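Budgeting for a robotic work cell

Budgeting for a robotic work cell is the business of working out, ahead of time, what it will cost to buy, set up, run and eventually replace a robot together with all the things the robot needs around it. The phrase is used in factories, in college workshops and in research rooms alike, and it covers a good deal more than the price of the arm. In planning offices the result is often called a cell budget, and the person who keeps it is the cell planner, though in a smaller shop that may be the same person who orders the coffee and signs for deliveries.

The subject has grown up mostly by hard experience. Early buyers tended to ask a seller for the price of an arm, set that sum aside, and then spend the following year asking for more. Modern practice starts from the task and works outward, so that the arm becomes one line among many - an important line, certainly, and usually the longest to argue over, but seldom the one that causes trouble later on.

Terms

An arm is the jointed machine itself. A controller is the cabinet that drives it, and the handheld unit used to move and teach the arm is called a pendant or, in some shops, simply the handset. The tool at the end of the arm is known as the end effector, and where its job is to take hold of things it is a gripper. The cables, hoses and brackets that bring power and signals down to the tool are grouped together as dress-out or dress pack. Everything the parts rest on, sit in or are held by is called fixturing, a word that takes in custom steelwork and a secondhand kitchen table with equal good grace.

Integration means the labor of making all of these work together. It is bought by the hour or by the job, and it is the word to look for when a quotation seems too pleasant to be true.

Where the money goes

The arm and its controller are normally quoted as a pair. The price depends on reach, on how much weight the arm can carry, and on how finely it can repeat a movement. Planners are advised to add the weight of the gripper, its bracket and its wiring to the weight of the heaviest part before choosing a size, as the arm has to lift all of it. A buyer who forgets this may end up with a machine that can carry the tool beautifully and not much else.

Used arms are widely sold and can be a very good buy for teaching and trial work. The questions to ask are whether the controller belongs to the arm, whether the pendant is included, and whether somebody will still sell spare parts in a few years' time. A pendant bought on its own, after the fact, can be a sad surprise. Buyers with more than one arm should also settle early on whether each will have its own handset, and where the handsets will live when they are put down.

The gripper deserves its own line, and many planners would give it its own page. Two-finger grippers suit blocks, boxes and other parts with flat sides. Suction cups do well on smooth lids and sheets. Fingers are often made or altered in house, and they wear, bend and get bumped against the bottoms of containers, so a spare set belongs in the first order. The same goes for any light, sensor or small board carried near the fingers.

Cables are the item most often left out of a first draft. A cable that runs along a moving arm is flexed with every cycle and should be treated as something that gets used up, in the way that tires are on a delivery van. It needs enough slack to follow the joints, brackets to keep it gathered, and a replacement on the shelf. Longer runs across the floor, from handset to cabinet and from cabinet to wall, have to be measured along the path they will really take around table legs and corners. Sensible planners measure twice and then order the next length up.

Bins, tables and clamps

Picking parts out of a bin, where they lie at odd angles and partly on top of one another, is among the most common trial tasks, and it is a friendly one to budget for. The container may be almost anything stiff enough to stay put. Sloped walls help parts come to rest on the floor of the bin, although they also take up room that the gripper might have used, and the planner should check that the widest part of the tool, wiring and all, can get down close to the bottom near each wall.

A plain gray bin on a light wooden tabletop, held at its far corners by spring clamps with orange handles, is fixturing enough for a KUKA arm to reach down among a few colored blocks. Tape on the tabletop, such as the blue strips beside the sheet to the left of the bin, is a cheap thing to have plenty of. 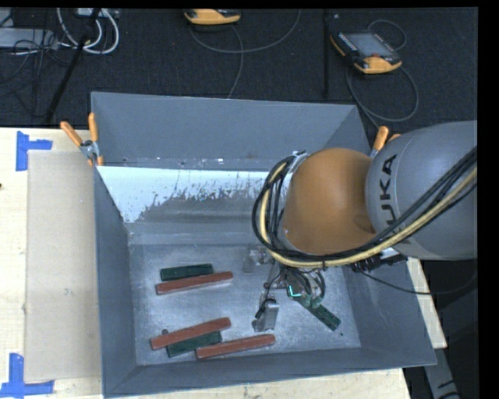
Running costs

Once a cell is in use, the budget moves from buying to keeping. Electricity is usually a modest part of it. Service visits, grease, batteries for the controller's memory, worn fingers and fresh cables make up most of the rest, along with the hours of whoever resets the parts between trials. In a research room those hours can outweigh everything else, and they are easily missed in a plan drawn up by people who do not expect to do the resetting themselves.

Bins and tabletops wear as well. Scuffs on a bin floor seldom matter to the gripper, but worn and shiny patches can trouble a camera that has to tell parts from background, so a few spare bins of the same make are worth buying while the make is still sold. Test parts should be bought with spares too, and in the same colors.

Software is the most changeable line of all. Some packages are paid for once and some by the year, and a yearly fee that looks small beside the price of an arm will look rather larger when it has come around a few times. It is good manners toward one's successor to write down the renewal month next to the fee.

A worked case

The training workshop at Hanberg is often used in planning courses to show how a budget of this kind changes between the first draft and the last. The first draft, written by Luminița Anghel, allowed for 2 arms and very little else, and it came to 63 percent of the money available. It was received with some delight, and there was talk of spending the remainder on a third.

Relu Preda, who had set up the earlier cell at Olley, asked for the draft back and went through it with a pencil. He added spare gripper fingers, a second set of cables, floor covering, bins, clamps, tables and a full month of integration labor. He also set aside 10 percent for things that had not been thought of. The revised budget, dated 10/2/23, used 100 percent of the money and still bought the same arms. The third arm was dropped without much of a quarrel.

The Olley cell had gone the other way. Its planners bought the arm first and the rest as the need arose, which spread the cost kindly over two budget years but left the machine standing idle from January until the connectors arrived. Lăcrămioara Sandu's notes on the project, still passed around among planners, recommend ordering the slowest items first, whatever they cost. Connectors, brackets and custom fingers are her usual suspects.

Renting and sharing

A shop that is not sure of its needs may rent. Rental firms such as Warnine supply an arm, a controller and a basic gripper for a monthly fee, with delivery and collection charged separately. Renting suits short trials, and the fee may be taken off the price if the customer decides to buy. The contract should say plainly who pays for a damaged cable or a dropped handset, these being the parts most likely to come to grief in daily use.

Sharing a cell between departments is cheaper still on paper. It works best when each group has its own bins and fixturing that can be clamped down and lifted off again, so that a change of task takes minutes, and when the tabletop is marked to show where everything goes.

Safety costs

Guarding, floor marking, emergency stops and training have to be priced with the cell, and a proper risk assessment should be done before the layout is fixed. Fences take up floor space, and floor space often has a cost of its own in a rented building. Slower arms made for working near people can sometimes be used with less guarding, though the tool and the parts have to be judged as well as the arm. Cables lying across a walkway count as a hazard in most assessments, and covers for them are inexpensive.

Differences of opinion

Planners do not agree on how large the reserve ought to be. Dario Valentini, in his course notes for the Radu school, argues for a small reserve and a detailed list, on the grounds that a generous reserve makes people lazy about the list. Sandu takes the opposite view and holds that no list has ever included the right connector. Preda's method sits somewhere between the two, with a moderate reserve that may only be opened once the arm has completed its first full run of the task.

See also

Bin picking
End effector
Cable management
Equipment leasing
Risk assessment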